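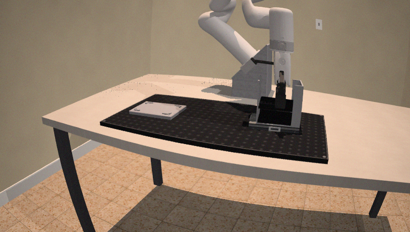
Han-gyeol Gil says our company page reads like a parking notice, and that he unfollowed it in the spring and felt better. He still works here. His opinion was passed up the line, and the result is a budget for one full-time person.

Social Media Manager
Watura, Sondville office
Full time, permanent, reports to Konrad Hofstetter

Watura makes scheduling and comment-moderation software for businesses that run several social accounts and would like to stop running them from somebody's phone. Our customers are regional hotels, garden centers, two ferry lines and a surprising number of dentists. They use our product to post on time and answer people politely. We have 817 followers across all our own channels, and a fair share of those are former employees who forgot to leave.

What you would do

Run our own accounts, all of them, including the one we opened at a conference and can't remember the point of.
Write posts in ordinary English. The word "leverage" has been used up for this year.
Answer comments and messages within one working day. The current record is better than that, but it was set by accident.
Work with the product team on release announcements, so that customers hear about a moved button before they go looking for it.
Report monthly on what worked. One page. Konrad reads on the train from Tornby and his stop comes up fast.

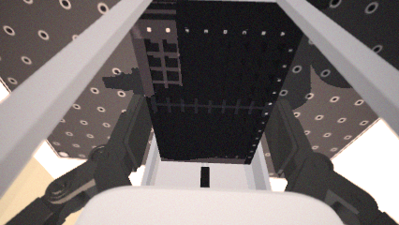

Our ad spending needs a grown-up. Last year we ran paid campaigns on four networks, chose the audiences by show of hands, and wrote the reports afterward in a hopeful tone. The black piece between the gripper fingers has eight tiny pale marks in a row, the two on the left brighter and the rest small enough to miss, and as a chart of our last eight campaigns it would need very little editing. You'd inherit the budget, the log-ins and a spreadsheet called Leitner, named after the campaign it was meant to track and now holding everything else as well. There are 464 drafts in the queue. Some are good. One just says "Monday?"

What we're looking for

At least three years running business accounts, in-house or at an agency.
Writing samples you would sign your name to.
Enough comfort with analytics to tell a rise in engagement from an argument in the comments.
Some experience with paid social. Please include a campaign that flopped and what you did next.
A calm manner on the day a network changes its page layout again.

Video editing is a plus. A personal following is neither here nor there.

Pay and practical matters

$64,000 to $72,000 depending on experience, health and dental (see customers, above), 20 days of vacation. Two days a week in Sondville, the rest wherever you have a door that closes. We'd like you to start in December. Evening cover happens one week in five and is paid.

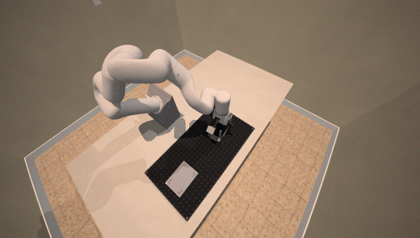
White robot arm and black perforated mat, computer rendering

How to apply

Send a résumé, two writing samples and a reply to this real comment from our page: "does this thing even work." Keep it under 50 words. Applications close 10/12/2024. Konrad Hofstetter reads every one and answers every one, usually in lowercase. Interviews are two rounds, the second with Han-gyeol, who will have notes.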